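Munside opens trial of kitchen simulation pack, holds back on claims

TUNHAM, October – Munside will offer Haravness, its pack of 300 simulated kitchen tasks for humanoid hands, on a 50-day trial before asking anyone to pay for it.

The company says buyers should be wary of simulation scores, its own included. In its tests, a control program that passed 202 of the 300 tasks on screen did far worse on a real counter. Munside won't quote a success rate for physical robots until outside labs have run the pack.

Each task puts household items, such as a pot or a plate, on a countertop within the hand's reach.
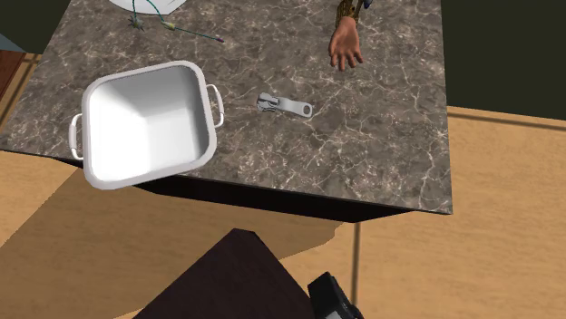 Dal Bello, which supplies the hand models, has agreed to publish failed runs along with the good ones. Eight labs can join the first round. Pricing has not been set, and a trial does not commit a lab to buy.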